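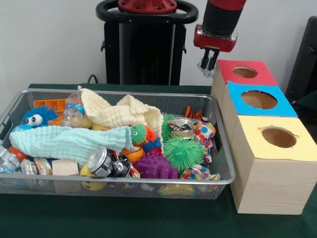 Chapter 5

The Workspace: Table, Bins and Reach

A sorting build needs a place to take things from, places to put them, and an arm that can get to all of them. The earlier chapters dealt with the arm on its own: how it is fixed to its pedestal, how it is wired, and how each joint is moved from the keyboard. In this chapter the arm is given a job. The job is to empty one container of mixed objects into several smaller ones, picking up a single item at a time. The source is a wire-mesh basket, and the destinations are wooden boxes in a row to its right, each with a top of a different colour and a hole in the top to drop things through. The gripper, with a crumpled piece of clear plastic between its two fingers, is close to the farthest box. Moving from the basket to a hole and back again is one cycle, and most of this chapter is about making that cycle short and repeatable.

The build was put together in the shared workshop at Torkodby, where bench space is let by the month and everything has to be cleared to one side when the laser cutter is in use. Readers working at home will have other limits, such as a low ceiling or a table that is wanted back for meals. The measurements given here can be changed to suit, provided that the checks at the end of section 5.2 are done again afterwards.

By the end of the chapter you should be able to:

set out a table so that every pick point and drop point is within reach of the arm;

make a sorting box with a replaceable top;

choose a hole size for a given set of objects;

write down the positions of the basket and boxes so that the layout can be put back after it has been moved.

What you will need

The working arm from Chapter 4, bolted down and tested. A table that does not rock. A cloth to cover it. An open basket or tray. Board for the boxes, wood glue, card or thin sheet for the tops, a steel rule, a pencil, masking tape and a craft knife. Keep a notebook by the table. The program used to move the arm is Nirnel, as before, and no new parts of it are introduced until section 5.4.

5.1 Choosing the table and the cloth

The table should be level and heavy. When an arm stops suddenly it pushes against whatever it is standing on, and a light table will shift a little each time. If the pedestal stands on the floor behind the table, as ours does, the two can move apart without anyone noticing. Put a strip of tape on the floor at each table leg and look at the strips at the start of each session.

A plain cloth in a dark colour is a good covering. It cuts down glare from overhead lights and makes small light-coloured items easier to see if they are dropped. It also gives slightly when the gripper is sent too low, which is kinder to the fingers than bare wood. Pull the cloth flat and fix it under the edges of the table. A wrinkle under the basket is enough to tip it, and the height of every pick will then be wrong.

Stretch the cloth before marking anything on it. We used a Wiriya fabric pencil for the marks, and these can be brushed out when the layout changes. Chalk also works but wears off within a few sessions.

5.2 Finding the reach

Makers usually quote the reach of an arm from its base to the end of its last joint, with the arm straight. You cannot use all of this. A straight arm has no room left to correct itself, and it is unable to point the gripper down at the same time. The arm in this build has a stated reach of 700 mm. In our tests it touched a mark at 695 mm, but only with the gripper lying nearly flat, so that figure was of no use for picking.

To find the useful reach, take everything off the table except the cloth. Set the gripper to point straight down and hold it at that angle. Move it outwards slowly until one of the joints comes to its limit, then bring it back a little and mark the cloth directly under the fingers. Repeat this to the left and to the right. Join the marks with a curved line. The basket and the boxes must all go inside that line, and so must the far corners of the basket, which are easy to forget.

Next, do the same thing close to the base. Most arms have an area near the pedestal where they cannot point downwards without striking themselves. Mark this second line as well. The working area is the band between the two.

Now put the basket in the band and carry out these checks with the arm at its slowest speed:

Lower the gripper into each corner of the basket in turn. The wrist must not touch the rim.

Lift to travelling height and move across to each box. The longest thing you expect to carry must clear the rim and the box tops while hanging from the fingers.

Go back to the start by the same path. Look at the cable throughout, and stop if it pulls tight.

Soft items need more room than hard ones. A cloth picked up by its middle hangs down on both sides, and a cloth picked up by one corner hangs down by its full length. A travelling height of 300 mm above the table was enough for everything in our set.

5.3 Making the boxes

The boxes are plain and can be made in an evening. Each has four sides and a base in bare wood, with a separate coloured top. Colour is there for the person at the table, who has to see at a glance which box is which. The arm goes by position alone at this stage.

Keep the tops separate from the boxes. Holes wear at their edges as objects are pushed through, and you will want to try several sizes. A top that is only resting in place can lift at a corner and ride over the one beside it, so hold each down with small tabs of tape or with Dalo corner clips. Check them whenever the boxes are emptied.

Cut the first hole smaller than you think is needed. It can be made larger later. Test it by hand with the widest object meant for that box, letting go from just above the top. If the object has to be pushed, widen the hole by 5 mm and try again.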